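Dovwood book exchange opens to all schools in the district

June 2, 2004
By Sakda Sitthichai

The Dovwood Reading Trust will open its children's book exchange to every primary school in the district from Monday. Until now only the two schools nearest the hall could take part.

Pupils bring in a book they have finished and take another home. There is no charge and no membership card. Since the exchange began in January, 3,197 books have changed hands.

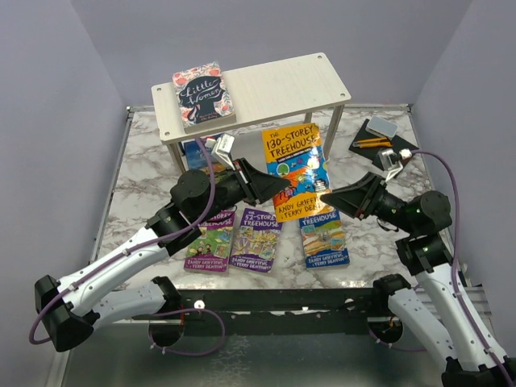 Opening hours will be extended to 30 a week during term. Schools wishing to bring a class should book ahead, with groups limited to 15 children. Each visit lasts about 40 minutes and includes time for reading aloud.

Shelving has been paid for by Medalero, a local joinery firm, and Weltier will collect donated books from schools on the last Friday of each month. Books should be complete and clean. Encyclopaedias and textbooks cannot be accepted.

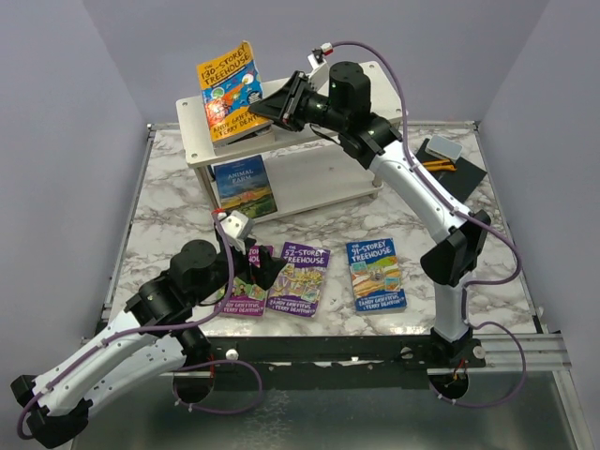

"The 130-Storey Treehouse" on the upper shelf.

Booking forms are available from the Trust office on Kokkinos Street.

Recent news
Summer reading hours announced
Medalero to fit new shelving
Story mornings return to Dovwood
Minutes of the January meeting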